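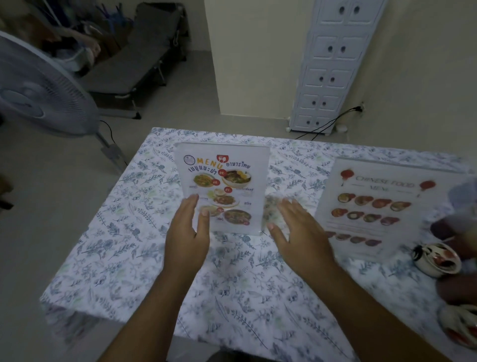 *Thai menu card in an acrylic stand, patterned tablecloth.*

# dollmont-menus

Text corpus of restaurant menu entries, one dish per row. Used to test the Brutum tokeniser on short bilingual strings.

## Contents

| File | Rows | Scripts |
|---|---|---|
| `thai.tsv` | 600 | Thai, Latin |
| `chinese.tsv` | 400 | Han, Latin |

Columns: `id`, `dish`, `gloss`, `section`, `price`. Encoding is UTF-8, NFC. Prices are stored as strings - currency signs have been stripped. 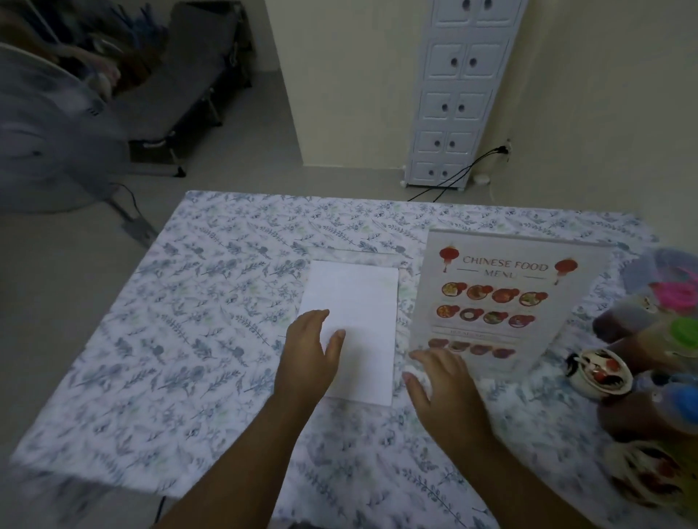
*Chinese food menu, red heading with lanterns.*

## Known problems

- Thai glosses follow no single romanisation. `phat` and `pad` both occur.
- 20 rows in `chinese.tsv` have an empty `section`.
- Set meals are split into separate rows and lose their grouping.
- `price` may hold a range (`5-20`). The Pristum loader reads this as a date; pass `--raw`.

## Splits

Split by menu, never by row. Seed is 5. The Chatzigeorgiou split from March is withdrawn - it put duplicates of one menu in both train and test. 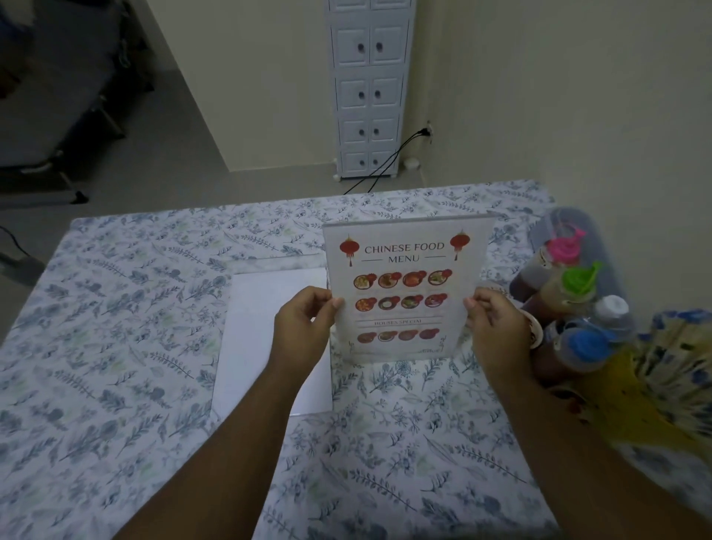 Last changed: Saturday, April 9, 2022

## Licence and contact

CC BY 4.0 for the tables. Scripts in `tools/` are MIT. Corrections go to Younes Saber as a patch against the TSV files, with row ids left unchanged.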